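The budget spreadsheet, version four

I have reached the stage of life where I own a spreadsheet called "arm_budget_FINAL_really." It covers a gripper, a wrist camera, a mounting plate, cables and a column headed "other," which is winning.

The plan, such as it is, was to have a real arm on the bench by February. Hiba Tannous, who shares the bench and half the bill, wants the Skolliris gripper. I want the Murnanar one, mostly for the price. So before either of us parts with money we agreed to spend a month in simulation, where the hardware is free and so is dropping it.
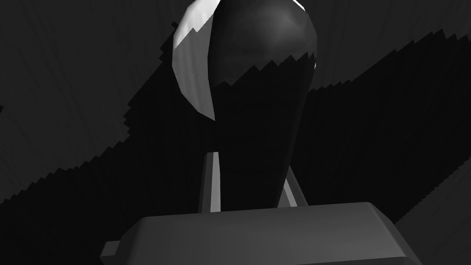
Money first, then. The two quotes are 200 dollars apart, and Lendstead will rent us the cheaper one for 28 dollars a week, so I could rent for a while and still feel thrifty. What the quotes don't cover is whether two skinny fingers are the right thing to buy at all. They have a narrow neck to close on in our test, with something a good deal fatter swelling out above it, and most of what I want to pick up in real life has no such handle. Wider fingertips are an extra. Of course they are. I've put them under "other."

The wrist camera is the next argument. Issa Sabbagh, who has bought more of these than he admits to his wife, told me to budget about 20 percent of the total for lighting and then spend it. I laughed. Then I went through our renders on Tuesday night and looked at the shadows, which have edges like a bread knife. Some of that is the cheap shadow setting, and a better graphics card would fix it (new row, no number yet, I'm not ready).

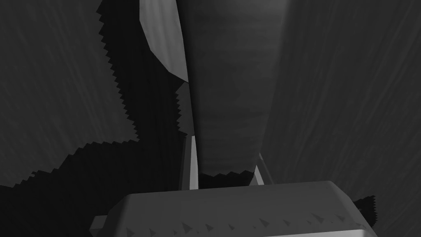
Gripper view, cheap shadows and all.

Hiba's position is that we should order now and learn on the real thing. Mine is that the Kapoor power supply has a 4 week lead time anyway, so we may as well order that, argue about the gripper in the meantime, and see who gets tired first. She has already made a version five.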